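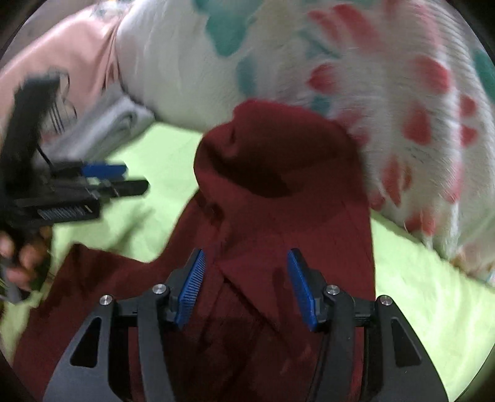
Filik reports that its cloth-folding policy now works on garments it never saw in training. The write-up, by Laiba Sial and Thabiso Kekana, went up on Jun 1, 2026, and it has been passed around a lot since. I've read it twice and I'm less excited than most of the people who forwarded it to me.

The method is simple enough. People fold laundry using hand-held grippers, the recordings are turned into gripper paths, and a policy called Tukel is trained on the result - 1581 folds in all. It was then tried on 14 unseen garments and got 11 of them into what the authors call an acceptable fold. Acceptable was judged by two people from the same lab.

My trouble is with the word "unseen." Fourteen garments is a drawer, and most of them were T-shirts. The demonstrations look harder than the test. In one, a maroon sweater lies in a loose heap on a lime-green blanket, with a floral comforter behind it and a folded gray blanket off to the left. I'd like to know how Tukel does when the thing to be folded starts out like that, next to other soft things it's supposed to leave alone. The test garments were each laid out flat on a bare table first.
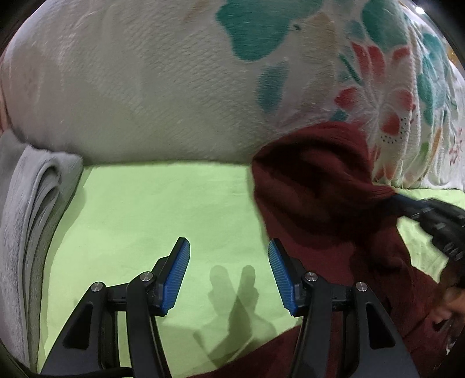

Depth is the other thing the paper skates over. Haris Mirani at Clakov, who tried a similar setup last July, told me his policy kept closing a little too high and coming up with air. A plain, smooth cloth gives a camera very little to go on, and the pale green blanket under the pads has only faint creases, though the shadow of the two fingers falling on it might help. Whether Tukel uses cues like that can't be told from the results given.

The authors promise a second round with 21 garments, bunched starts included. I'll wait for that one.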